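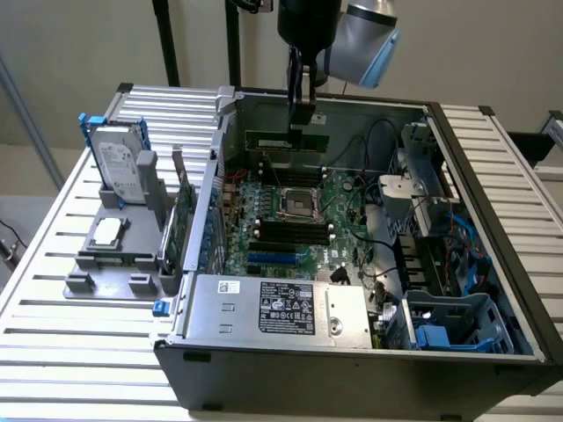
Refurbishment workshop marks its third year with a move to larger premises

25 Sep edition — Staff Bulletin, Learning and Skills

When the Pravuvura Reuse Workshop opened its doors, it had one bench, a borrowed trolley and a backlog of office computers that filled a corridor. It now occupies the ground floor of the Lewis Building and prepares desktop machines for schools, libraries and adult learning centres across the county. In the year to May the workshop passed 168 machines as fit for use. A further 86 were dismantled for parts.

Mererid Kneath has managed the workshop since it was set up. She spoke to the Bulletin shortly after the move, in a small office still stacked with crates from the old site.

Ms Kneath trained as an electrical fitter and came to computers by way of repairing control panels. She describes the work of the workshop in plain terms. "A tower comes in, we lay it on its side, we take the panel off and we look," she said. "You learn a great deal in the first minute. You can see whether the case has been opened before and whether anyone took care over it."

Most of the machines received are full-size towers retired by offices. They are unfashionable, and Ms Kneath is fond of them. There is space inside for a hand, the drives sit in a proper cage, and a power supply can be removed without dismantling half the computer. She contrasts them with the small sealed units which now arrive in growing numbers, and which account for a large share of those sent for parts.

"With a tower you can change one thing at a time," she said. "If a fault goes away, you know what caused it. With some of the newer designs you have to take out five good parts to reach the bad one, and then you have five more things to worry about when you put it back together."

Memory is the component that occupies the workshop most. Donated machines frequently arrive with very little of it, or with none at all, the previous owner having kept the modules for use elsewhere. The workshop holds a stock of tested modules, sorted by type and capacity, and a machine leaves with enough to run a current operating system comfortably. Ms Kneath considers this the single most useful improvement that can be made to an older computer.

Fitting a module is also the first task given to trainees. The latches on the slot are opened, the notch in the module is matched to the key in the slot, and even pressure is applied until the latches close. Ms Kneath asks trainees to check the notch twice before pressing. "People are frightened of breaking it, so they press too gently and it isn't seated," she said. "Then the machine won't start and they think they have killed it. I would say half of the dead computers in a beginners' week have a module that wants another push."

The processor socket is treated with more caution. On boards where the contact pins are in the socket itself, trainees do not work near it until they have completed their third session, and an empty socket is covered whenever the board is not being worked on. A bent pin can sometimes be straightened under magnification, but the workshop does not pass a board repaired in this way for use in a school. It goes to the training shelf, where it may be taken apart and rebuilt many times over.

Power supplies are handled under a separate rule. They are tested as complete units and are never opened. Any supply whose label cannot be read is withdrawn, whatever its condition — a point on which Ms Kneath says she has had several disagreements with donors.

The layout of the new premises reflects what was learned at the old one. There are seven benches, each with its own earthing point and its own set of drivers. Loose screws, once kept in a common tin, now stay with the machine they came from until it is closed. Cables are no longer tidied at the start of a job. Trainees used to bundle them neatly on opening the case and then found that the bundle would not reach when a drive was put back in a different bay. Tidying is now the last step before the panel goes on.

Asked whether this was a matter of appearance, Ms Kneath said it was chiefly a matter of air. A loop of cable resting against a fan will stop it, and a machine in a classroom cupboard may run for weeks before anyone notices the noise has changed. She admitted, however, to a preference for a tidy interior. "Somebody else will open it one day. I'd like them to think well of us."

The records kept on each machine have grown more detailed. Every tower now carries a Skudier sheet, named after the village hall in which the form was first drawn up, listing the parts found on arrival, the parts fitted and the tests carried out. A copy travels inside the case in a paper sleeve. Learning centres have told the workshop that the sheet saves them a telephone call when they wish to add a drive or replace a battery.

The courses attached to the workshop have also been revised. The introductory course, Gakumine, is open to any adult resident and requires no previous knowledge. It is taught at the bench from the first hour, and written notes are given out only at the end of each session. Ms Kneath made this change after noticing that learners supplied with notes beforehand tended to read them when they should have been looking at the board.

She is cautious about the year ahead. Donations are steady, but the proportion of machines worth rebuilding is falling, and storage for drives awaiting erasure remains short. A request for further shelving has been submitted. She would also like better lighting over the two benches nearest the loading door, where the markings beside the smaller connectors are difficult to read on a winter afternoon.

Organisations wishing to donate equipment are asked to contact the workshop before delivery and to leave drives in place. Machines should be brought complete, with side panels fitted, and monitors cannot at present be accepted.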